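Posting a fault write-up from this week because two people asked and it's too long for one reply. Simulation work, tabletop sorting, ceiling-mounted arm. The fault is in our grip check, and it has been in there since July.

Background. We run the Lostbridge task set in simulation before anything goes on the arm at Huleslow. The controller is Kang, which we wrote in-house. Each run is one instruction: pick up this, put it there. Overnight batches, no one watching.

Batch size on Thursday was 4,000 runs. The report said 472 failed, which was normal for us. What caught my eye was the force log. It had the fingers still closing at the end of runs that were marked as good.
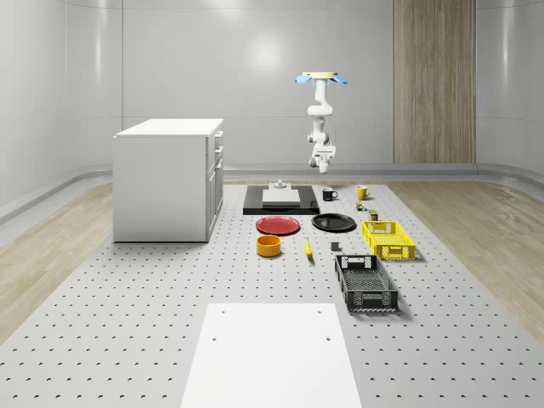

The workspace, arm up and clear of everything.

Mugs are where it shows up most. Plates and the banana get picked up flat from the top and mostly behave. A mug gets one finger on the inside and one on the outside, so the contact is on a curved wall and the fingers can creep.

How the grip check is supposed to work: fingers close, both report contact, the arm lifts a little, both still report contact, grip is marked as held. After that the check hands over to the transport step.

How it did work: the second contact reading was never fresh. It was a copy of the first one, saved before the lift. So if both fingers touched the mug at any point, the grip was marked as held for the rest of the run.

I added a fresh reading after the lift and replayed the batch. Failures went from 472 to 1,138. Same seeds, same objects, same controller. The extra ones were mugs slipping or tilting on the way up, then getting knocked into place by the arm and scored as placed.

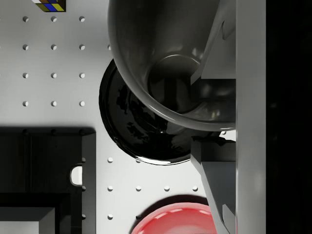
Fingers on the dark mug, over the black plate.

Why it matters outside the simulator: the transport step speeds up once the grip is marked as held. On the real arm a mug that isn't held gets thrown at that speed. We have a fence and a light curtain at Huleslow, but I don't want to be relying on those for a stale variable.

Checked the real logs next. The same code was installed there. We found 100 runs where contact dropped on one finger during transport and no stop was raised. No injuries and no damage reported. The arm is now limited to slow speed until the new check has been through a full batch.

Changes so far:
Contact is read again after the lift and at every step of transport.
Losing either finger for more than a few readings stops the arm.
A placement only counts if the grip was good until release.

The Siltel gripper driver was not at fault. It was sending correct readings the whole time and we were not looking at them. I had blamed it in an earlier post and I've added a correction there.

Still open: some of the tilted mugs keep contact on both fingers and pass the new check. Contact alone can't catch that. I'm trying a limit on how far the mug can rotate between the lift and the release, and the first values I picked stop far too many good runs.

If you have a grip check that caches anything, go and look at when it was saved. I'll add the rotation numbers to this thread when the next batch is done.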